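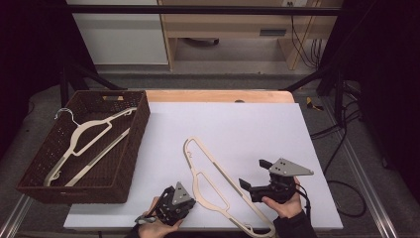

Plastic clothes hangers will no longer be accepted in curbside recycling bins in Brokmont starting in December, the city's public works department said. Residents will be asked to reuse them, return them to stores that take them, or drop them off at the Quezada Street transfer station.

The change ends a practice that was never officially allowed but that drivers had mostly let go. Hangers have been turning up in the blue bins for years, often mixed in with bottles and tubs, and the company that sorts the city's recycling, Stenura, told the city in the spring that it would start charging extra for loads that contain them.

"They hook onto everything," said Piroska Szénási, who manages the city's waste contracts. "One gets wrapped around a shaft on the sorting line, then it catches a bag, then it catches another hanger, and the line has to be shut down so somebody can climb in and cut it out."

Stenura reported 112 line stoppages tied to hangers over the past year at the plant that handles Brokmont's material. The plant also serves Jirkholm and several smaller towns, so it is not clear how many of those stoppages came from Brokmont loads. Under the new contract terms, the city will be charged $200 for each load that is found to contain hangers after the rule takes effect.

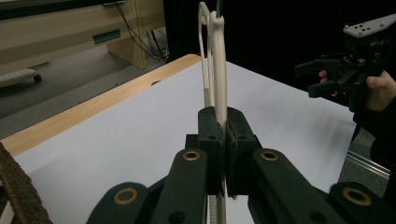 Szénási said the shape is only part of the trouble. Hangers are made from several kinds of plastic, and many have a metal hook, rubber grips or a strip of another material attached. Few carry a recycling number. Even when they are pulled out by hand, there is no steady buyer for them, and most have been going to the landfill along with the rest of what the plant rejects.

Wire hangers are also covered by the rule. Those can be taken to the scrap metal bin at the transfer station, where they have been accepted for some time. Wooden hangers in good shape can go on the reuse shelf next to the office. Broken wooden ones should go in the trash.

For plastic hangers, the station will set up a separate container inside the main gate. It will be open during regular hours, 8 a.m. to 2 p.m., and there is no charge. Residents do not need to show a transfer station sticker if they are only dropping off hangers. The city asks that they be loose, with no bags, tape or ties, and that any paper size tags be removed. Children's hangers and clip hangers for pants and skirts are fine.

Szénási said the city plans to offer the usable ones to thrift shops and school theater programs. She expects demand to run out well before supply does, and said the city is still looking for a processor that would take the remainder. Two she contacted wanted larger amounts than Brokmont can collect.

Some stores already take hangers back. Hélène Cormier, who owns a dry cleaning shop on Mill Road, said customers have been returning them for as long as she has had the business.

"I use them again the same week," Cormier said. "The wire ones get bent and I can't do much with those, but the plastic ones last for years. If people want to bring me a box, I'll take what I can use." 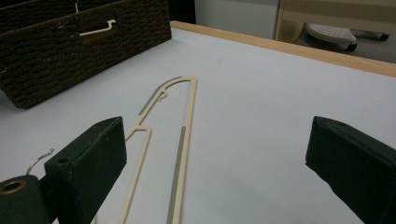 Cormier said she has less use for very thin hangers sold with new clothes, which tend to snap at the hook, and for anything wider than her bagging machine can handle. She asked that people call ahead before bringing in a large number.

Drivers will not be issuing fines. During the first month, crews will leave a yellow tag on bins with hangers in them and empty them as usual. After that, a bin with hangers visible at the top may be left at the curb until the next pickup. Apartment buildings with shared containers will get a letter and a poster for the trash room.

Jirkholm adopted a similar rule last winter. Szénási said officials there told her that complaints were few, though the number of hangers left beside clothing donation boxes went up for a while. She asked Brokmont residents not to do that, as the boxes are privately run and items left on the ground are usually thrown out.

The rest of the curbside list stays the same. Bottles, jugs, tubs, cans, paper and flattened cardboard are accepted. Plastic bags, foam, hoses and cords are not. A revised list will be mailed with the next water bill and is already posted at city hall and the library.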